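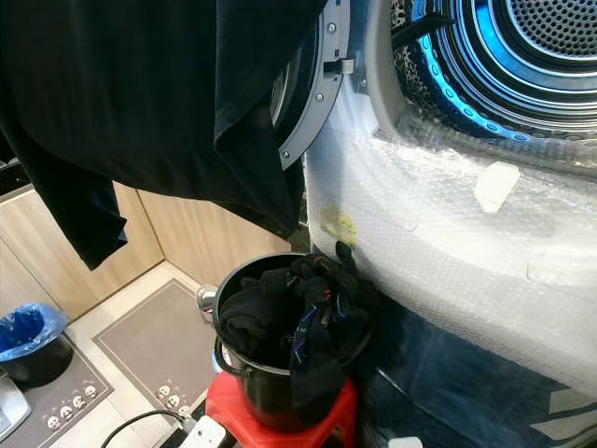
Drerken Laundry Notes
README, revision 9

Scope
Written notes on household laundry: loading and unloading front-opening machines, sorting by colour, and moving clothes between drum, bucket and line. The set holds 1,547 entries. Each entry covers one garment and one step.

Files
entries.csv: one row per entry
garments.csv: garment type, main colour, fabric where the care label was legible
rooms.csv: machine position, flooring, nearest storage
CHANGES.txt: edits by revision

Fields in entries.csv
garment_id: joins to garments.csv
step: load, unload, sort, carry, hang, fold
from, to: drum, door, bucket, basket, stool, line, shelf, floor
state: dry, damp, wet, unknown
note: free text, up to 159 characters

The value "door" is used when a garment is hung over the open door of the machine. It is a resting place and does not count as "line". A garment partly in the drum and partly over the rim is entered as "drum".

Dark loads
Black clothing makes up over 40 per cent of the rows. Black socks, sleeves and hems are hard to tell apart in a full bucket, so garment type is entered only once an item has been lifted clear. Until then it is "dark, unsorted". Trim colour goes in the note field. 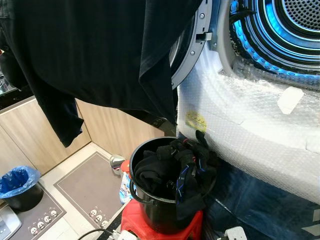
Herrero asked whether a bucket standing on a stool should be entered as "bucket" or "stool", as the Lerirach rows had used both. Use "bucket". The value "stool" is kept for clothes laid directly on the seat. The Lerirach rows were corrected in February.

Machines
Washers and dryers share one code, "machine", unless the owner confirmed the type. Protective wrapping left on the casing is entered in rooms.csv under "covering" (none, film, bubble wrap, cloth). Floor sheets go under "flooring". 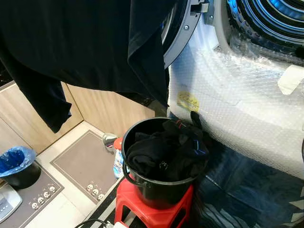

Bottles of detergent or softener are listed in rooms.csv only. Brand and dose are not recorded.

Known faults
Fabric is blank for most dark garments.
"Damp" and "wet" were merged in the first Fondbridge batch and cannot be separated.
Pairs of socks have one garment_id per sock, with no link between them.

Corrections
Send the garment_id, the field and the new value. Changes are applied at the next revision.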